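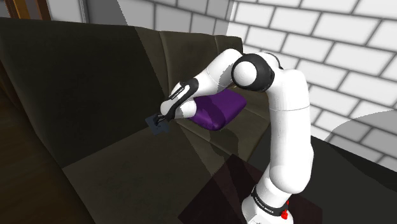

Simulated view of a Franka Emika arm holding a small, flat gray object in front of a sofa. (Zomero)

STERNBRIDGE, January: Zomero will buy 12 robot arms over the next two budget years for its home assistance program, the company said today. The order will be placed in two parts, with nine arms in the first year and the rest in the second.

The plan follows a planning study carried out in simulation with Rallura, a software firm that builds virtual rooms for equipment testing. The study used 451 room layouts, including living rooms with sofas, cushions and low furniture. Zomero used the results to decide how many arms to order, where to mount them and how much floor space each test room will need.

"We had a fixed amount to spend and a long list of requests," said Ka-ming Hsiao, head of equipment planning at Zomero. "Running the rooms in software first let us compare mounting positions before we signed for any hardware. Two of the requests were dropped and one was made larger."

The budget covers the arms, grippers, mounting plates, safety fencing and operator training. It also sets aside money for spare gripper fingers and a service contract, two items that were paid for out of general funds in earlier years. Computing costs for further simulation work are listed on a separate line and will be reviewed every quarter.

The arms will be installed at the Khasawneh building in Sternbridge, where Zomero is converting 1367 square feet of storage into furnished test rooms. Electrical work will be finished before the first delivery. Each room will have its own power shutoff and a marked operator area.

Suppliers may request the bid documents from the Zomero purchasing office. Bids must list unit price, delivery time, warranty terms and the cost of yearly service as separate items. Used or refurbished arms will be considered for the second part of the order only.

Media contact: Zomero Press Office, Sternbridge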